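**Thread #3823: Taping out a table for iced tea and lemon service**
Vorna Catering Board > Setup and Storage

---

**pradebe** (393 posts)
November 2, 2019

I have been putting brown paper on my drinks table and marking it into sections with blue tape. Every item gets a section and goes back to it. The menu is bottled tea over ice with a lemon slice, plus a muddler for people who want the lemon crushed. I do this at home first and then copy the layout at the hall in Stornonthorpe, where we have 200 people coming in April.

Questions:

1. Is tape over paper good enough for a full afternoon, or should I draw the lines with a marker?
2. Should the ice go on the same side as the cutting board or across from it?
3. Does anyone leave the middle section open for plates?

Pieter Radebe

---

**lidsandtrays**

Marker. Tape lifts at the ends when a bowl gets dragged across it, and then you have a sticky corner next to cut fruit. I used tape for one season and went back to a thick marker and a yardstick.

Also, ice and cutting board on opposite sides. Melt water spreads farther than you would think and it will get under the board.

---

**j_ostrowski** (769 posts)

I disagree about the marker. Marker bleeds when the paper gets damp, and it comes off on the bottoms of white trays. Tape can be pulled up and moved in a few seconds. If the layout is still changing, and it sounds like it is, stay with tape until you are happy.

I would want to see the table before I said anything about the ice.

---

**pradebe**

OK. Things have moved between these, so don't take any one of them as the final layout. 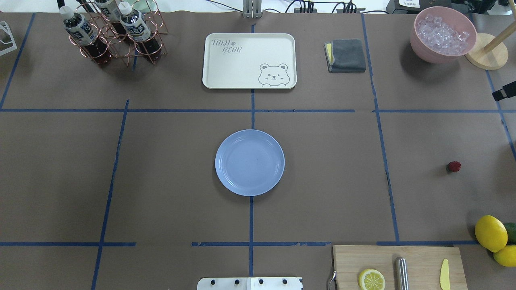
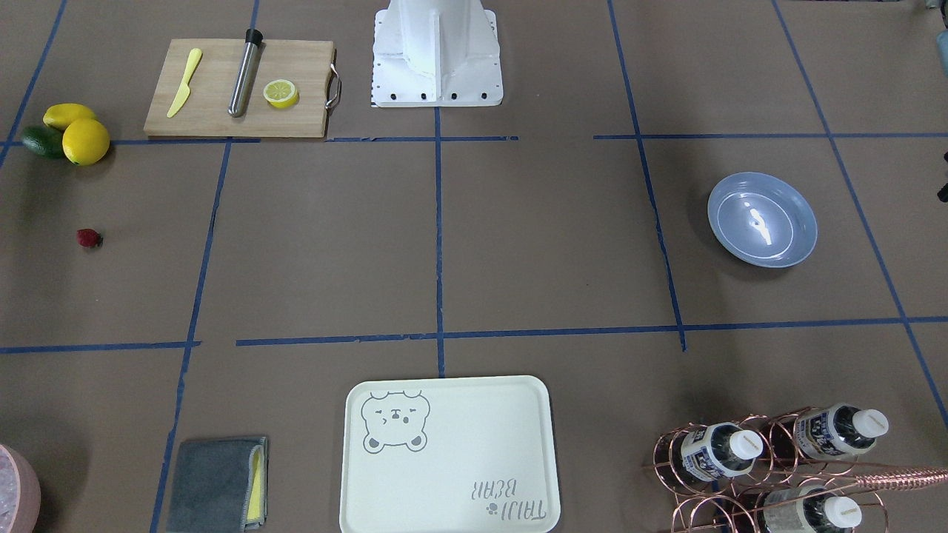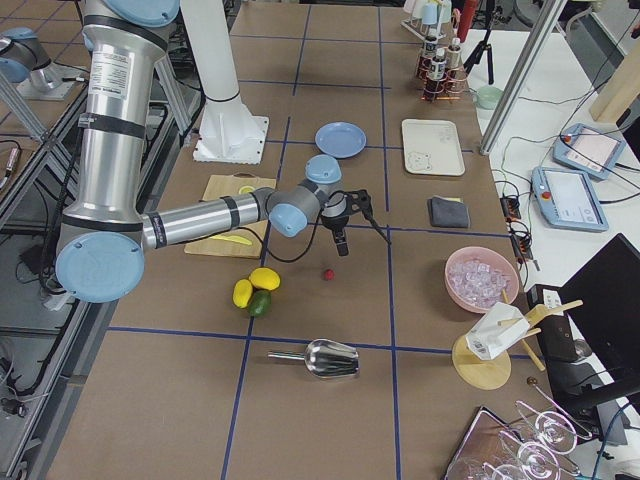
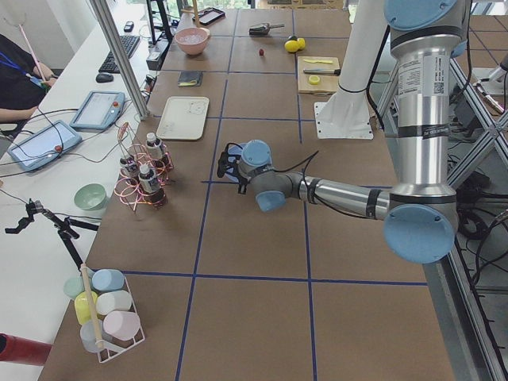
The main thing I can't settle is how much room to give the fruit. Whole lemons roll, so I want them grouped, but if they are grouped right up against the board I end up reaching over them to get the knife. The board itself can't get any smaller. It has to hold the knife and a slice and still leave room to work.

The other problem is the bottle rack. It holds the bottles on a tilt and takes up more space than the same bottles standing in a box. I like being able to pull one out without knocking the others, so I would prefer to keep it.

---

**lidsandtrays**

Your tape has gaps where the strips meet. That is what I was talking about. Those are the spots that start to lift.

Put the whole lemons in a bowl. Then they take up one bowl of space and you can move the lot with one hand.

---

**pradebe**

The gaps are from me cutting the strips short. I can redo those. I'm short on bowls once the ice is out, but I could buy one.

---

**marnie_k**

We did something close to this at Xue (small tea place, closed now). What worked was setting the table in the order you use things. Plate or cup first, then ice, then bottle, then lemon. Ours ran left to right. Nobody had to cross arms with the person next to them.

With your setup I would bring the ice and the scoop together. In the one with the wooden stand, the bowl of ice is in a back corner. I see a scoop lying out on the table in a couple of the others. If the scoop has its own section, people will put it down there, and a wet scoop on bare paper will make a hole by the second hour. Stand it in a cup or lay it on a small tray.

The towel is handy but I would keep it on the server's side of the table. If guests can reach it, they use it.

---

**j_ostrowski** (769 posts)

Agree with marnie on the scoop. Do not leave it in the ice, either. The handle ends up buried and somebody goes in with their fingers.

On the ice question, I would keep it on the far side from the board, so I'm with lids there. On the middle section, yes, leave it for a plate. You have the light blue one sitting in the center in the first picture and I think that is right. It gives you a place to build the drink or set the lemon slices.

I would take the muddler off the board. It takes up cutting space, and if it is going to get used, it should sit by the cups.

For what it's worth, I use Prolto paper, the heavier roll. It costs more but I lay one sheet where I used to lay two.

Jarosław Ostrowski

---

**lidsandtrays**

I tried that roll and it curls at the ends. You have to tape it under the table edge or it comes up. One sheet plus all that tape is no cheaper than two sheets of the regular stuff.

---

**j_ostrowski** (769 posts)

Turn it over so the curl faces down. Leave it flat overnight with a few trays on it.

---

**marnie_k**

Is the yellow knife the one you are slicing with? Plastic ones are fine for soft fruit, but lemon rind takes a serrated edge or you just squash it. If you are slicing for that many people I would do most of it the night before with a real knife and keep the slices covered. Then the board only has to hold a small backup and you get some of your space back.

---

**pradebe**

That might solve more than the bowl would. If the slices come in a covered tub, the whole lemons can stay under the table until I run low, and the board can go down to one section.

Plan for the next try:

- ice and scoop together on the right, scoop on a small tray
- plate stays in the middle
- tub of slices and the board on the left
- bottle rack at the back left
- muddler next to the cups
- towel and sponge on my side

I'm keeping the tape for now. I will cut the strips long and overlap them at the crossings.

---

**lidsandtrays**

Overlapping is better. I still say marker once you get to the hall. Check whether they let you tape to their tables, too. The hall I use stopped allowing it after somebody pulled the finish off one.

---

**pradebe**

The tape only touches the paper, but I'd need something to hold the paper down at the ends. I will call them and ask.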